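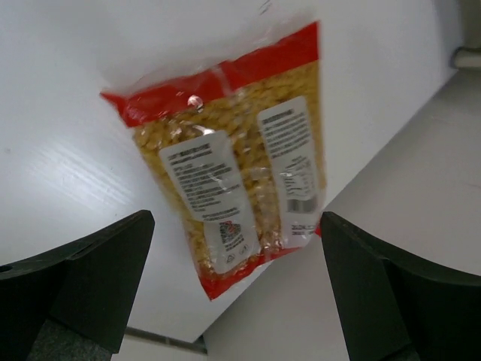
A bag of dry pasta with red bands at top and bottom.

If you ever find yourself in Braltville in August, follow the drums down to the river and you'll come to the old shrine the families there call the Skakasau. The word is usually given as "resting porch," though the older meaning is closer to "the place where the god sits down," and I have always liked that one better. The building itself is small, with nine stone steps and a roof that needs mending every spring, and yet on the last evening of the festival it holds 2000 people, most of them on the grass with their shoes off.

The god's seat is carried out at dusk and set facing the water. Then come the hymns — all 20 of them, sung slowly, with a long pause after the fourth while the lamps are filled.
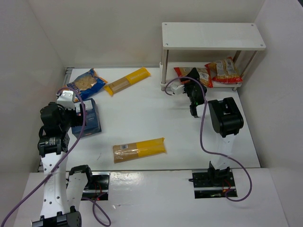
According to one of the singers, the pause is the oldest part of the whole evening, and her grandmother used to say that the hymns were added later to give people something to do before and after it. I sat through it twice, and the second time I forgot my notebook entirely.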